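Jamness bricks-to-bin, data card
By Anil Iyer
October
14 shares | 2 comments

Hi! If you landed on this folder because you want to train a small arm to tidy up, you're in the right place. Jamness is my set of teleoperated pick-and-place episodes, 500 of them, all with the same job: take a toy brick off the table and get it into the blue bin.

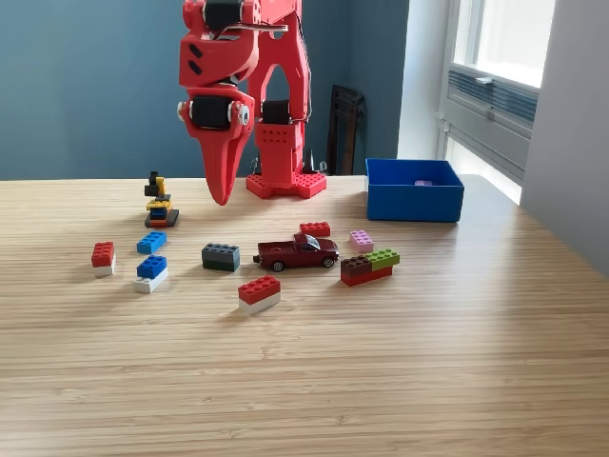
Red arm, loose bricks and stacks, pickup truck, blue bin.

I drove every episode by hand with a leader arm, mostly in the mornings (my window light is all over the place, and I left it that way on purpose). I move things between takes, but I don't measure where they land. The truck and the little tower are distractors, so please don't treat them as missed picks!

Each episode folder has joint positions, gripper opening, video and a one-line text instruction like "put the pink brick in the bin." 165 episodes include a fumble and a second try.
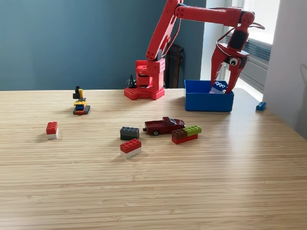 Those are tagged "retry" in the index, and I'd keep them in. My first policy trained without them would drop a brick and then just hover there forever. Stacks are the weak spot: I have far fewer of those than singles, and I'm still adding more.

Known problem: the gripper reading drifts a little in the oldest batch. Run the recalibration script before you mix it with the rest.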